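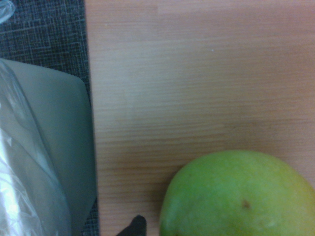 Costel Gets Its Repair Night Back

The furniture repair night at Mernent Hall is returning this April, and people in Costel are already hauling wobbly chairs out of their garages!

Doors open at 6 p.m. on Wednesday, and the evening runs for three hours. Bring a chair, a stool, a small table or a drawer that sticks, and somebody at the benches will help you fix it. You do the gluing and sanding yourself, with a patient person at your elbow -- and that is the fun of it.

Bethel Wako started the night after she spent a whole winter bringing her grandmother's sideboard back to life. She still lights up when she talks about it.

"I had no clue what I was doing with the veneer," Wako said. "Then a man at the hardware store showed me how to warm the old glue and ease it up, and I was hooked. I wanted everyone on my street to try it." 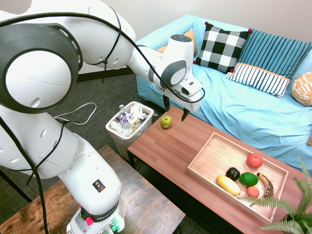

This season there are two new things to get excited about. Obsa Alemayehu, who restores cabinets at Habte Woodworks, will teach a beginners' table on taking out scratches and water rings. He likes to start with the gentlest method, a soft cloth and a little oil, and only reaches for sandpaper if the mark is still there. And the Lallus Fund has given the group $2000 for clamps, hide glue and a proper set of chisels, so the long wait for a clamp should be a thing of the past.

Entry is free. Pieces need to be small enough for one person to carry, and upholstery will have to wait until the fall. Kids are welcome with a grown-up, and there is a sanding corner set up just for them.

Sign up at the front desk of Mernent Hall, or come by on the night and grab a spot at a bench.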